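Search this site Enter keywords Search

Mahsa Babaei has been running hills for 33 months, and she can still tell you exactly how bad the first one was. "I made it to the second mailbox and sat down on somebody's wall," she says, laughing. "I had new shoes on and everything!"

She trains these days with the Brarken group, which meets at the bottom of Soltani Road and heads straight up past the water tower (there is a flat route, and she says it's lovely, and she has never once picked it). We talked over eggs the morning after a long one, and she could hardly stay in her chair.

What got her hooked was the downhill. "Everyone talks about the climb, but coming down is where you learn to run — your feet get quick, your arms go everywhere, and you feel nine years old again." She spent her first winter learning to shorten her steps, and she still practices on the grass bank behind the library, two easy runs down and a walk back up between them.

Her week is simple. Three runs, one of them long, and the other days she gardens or does nothing. "I love the nothing days! I used to feel bad about them and now I guard them." She's just as keen on eating properly beforehand, which for her means rice and a fried egg, early, and a banana in the car.

Next up is the Cirkum Ridge race in November, her first with a real mountain in it. She has walked the course with her sister and came home thrilled and a bit scared. "There's a stretch near the top where you can see both valleys, and I stood there thinking, I get to run this."
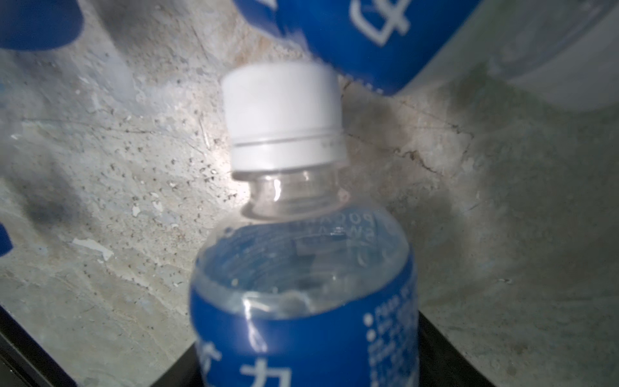

How much does she drink on a long run?

Small sips whenever she's thirsty, and more on warm days. "I tried drinking to a timer and I just sloshed," she says. "Now I listen to my mouth."

She had one more thing to add as we paid, about socks. Wool, thin, and a spare pair in the car. She was already on her way out to the hill.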